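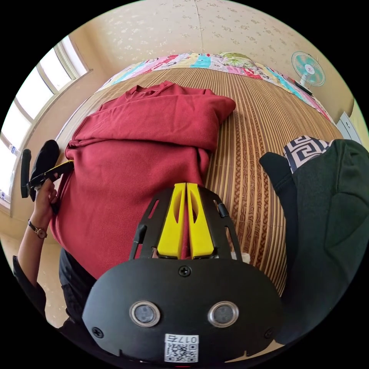 Red crew neck sweatshirt, folded, on a striped bamboo mat.

Dulura Receipt Book and Expense Tracker
Item 2601

I'm Yuto Yokoyama and I do the books for a bunch of one-person businesses, mostly people who sell clothes, fix things or cut hair. I made the Dulura because I was tired of opening grocery bags full of crumpled paper every February (I still get a couple, you know who you are!). It started as a few pages I ran off on the office printer and stapled together for clients, and then they kept asking for another one, so now it's a proper book with a proper cover.

What you get is one spiral-bound book that covers a full tax year. Each month has its own section with lined pages for money in, lined pages for money out, and a pocket at the back for the actual receipts. The pockets close with a flap. My first version had open pockets and I dropped one down the stairs at the office, so yes, flaps.

The columns are date, who you paid, what it was for, how you paid and the amount. There's also a narrow column on the far right that I left blank on purpose. Some folks put a category in there, some put a check mark when it clears the bank, and I have one client who writes the weather. Use it however you like.

At the end of each quarter there's a page for estimated taxes. It has room for what you sent in, the date you sent it and the confirmation number. Please fill in the confirmation number. I have spent more time on hold over missing confirmation numbers than I want to think about.

Mileage gets its own section in the back, so you can leave the book in the car and not have to flip around for it. Start, end, where you went and why. "Why" can be two words, that's plenty.

If you resell, there's a four-page inventory sheet too, with what you paid for a piece, when you listed it and when it sold. You'll want that at year end when we work out cost of goods, and it's a whole lot easier to write down on the day than to dig out of your email later.

Size and paper
A little bigger than a paperback, so it fits in most bags. The paper is thick enough for a gel pen. A marker will bleed through. Cover comes in gray or dark green, and the green is slower to come back in stock.

Works with Hedik
If you're already using Hedik for your invoices, my column order matches their import sheet, so at the end of the month you can type straight across from the page. You don't need Hedik to use the book, plenty of my people do the whole year in pencil.

What it won't do
It won't file anything and it won't tell you what's deductible in your situation. That's a talk to have with whoever does your return. If that's me, bring the book with you and we'll be done a lot faster.

Ordering
I pack orders myself on Tuesday morning, so anything that comes in after that waits until the next week. Local folks can pick up at the Ogura stationery counter and skip the shipping. Ask for the Lurkudmont shelf (that's the name of my practice, and they keep my stuff together under it). The last printing was 637 books and the gray ones are getting low.

Refills for the receipt pockets are sold separately, in packs of 4. If a page is misprinted or the spiral shows up bent, send me a note and I'll mail you another book, no need to return the first one.

Questions about bulk orders for bookkeepers, same address, just put "bulk" in the subject line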